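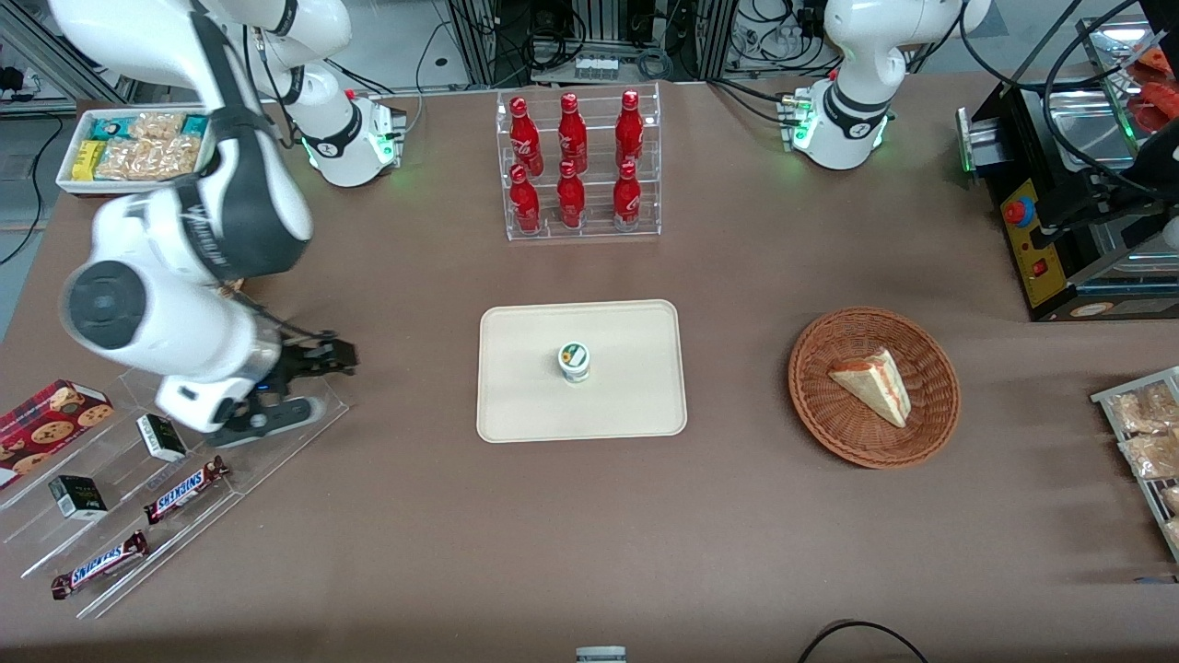
# Trenside snack counter: item and layout notes

Working notes for the snack counter set. Covers what goes on the table, how items are named in the label files, and the known gaps. Maintained by Usa Duangkaew; naming rules by Cadi Pumphrey.

## Contents

| Path | What it holds |
|---|---|
| `layouts/` | one file per table layout, 13 in total |
| `items.csv` | item names, container type, restock group |
| `orders/` | 100 short snack orders, plain text |
| `CHANGES` | edits since September |

## Fixtures

- `tray_serving` - beige, rectangular, rounded corners. Orders are assembled here.
- `tray_snack` - white, rectangular. Small wrapped packs and packaged pastries.
- `rack_bottle` - clear acrylic, two tiers, back row above front row.
- `display_snack` - acrylic.
- `basket_round` - brown woven wicker.

The table top is brown in every layout. Do not swap in the gray one from the Saavedra set; the color names in `items.csv` were checked against brown only.

## Naming

Bottles are named by row and column: `back_left`, `back_middle`, `back_right`, `front_left`, `front_middle`, `front_right`. Left and right are as seen in the picture. A name belongs to the slot, so a bottle moved from back to front takes the new name.

Cups are `cup_small` regardless of the label on the lid. Wrapped packs are not named one by one. Use `pack_yellow` or `pack_teal` and leave the index blank.

## Order format

One item per line, slot name first if the item has one:

```
back_left bottle -> tray_serving
cup_small -> tray_serving
```

An order is complete when every listed item is on `tray_serving`. Position on the tray is free. Items must stand upright if they can.

## Known issues

- Orders 2 and 17 ask for the same items in a different sequence. Both kept.
- `pastry` covers several package sizes. Lamduan Inthanon has a split list - not merged yet.
- Layout files written before the rename still say `bowl_wicker`. Read it as `basket_round`.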